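**Ticket 1560: block pick in the sim keeps missing**
Opened 24/07/2023, Jedcombe robotics club, Stelside build

Hi all, and thanks so much for looking at this in your summer break! Our younger team has been working through the block-pick task (the orange and white one), and since we moved to the new Pever scene file the arm won't close on the block properly. It ran 23 tries last night and only 2 ended in a lift, which was a bit sad after all their hard work.

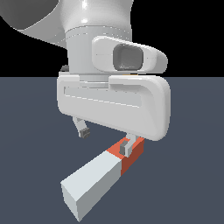 What we've tried so far:

- reloading the scene from a clean copy
- slowing the approach down by half
- swapping in the old grasp script (same thing, sadly)

My hunch is the block's yaw is being read in degrees where the script wants radians, but I'm happy to be told I'm wrong. Could somebody with the Cattaneo branch run it and post the log here? We'd love it sorted before the August meet.

Status: open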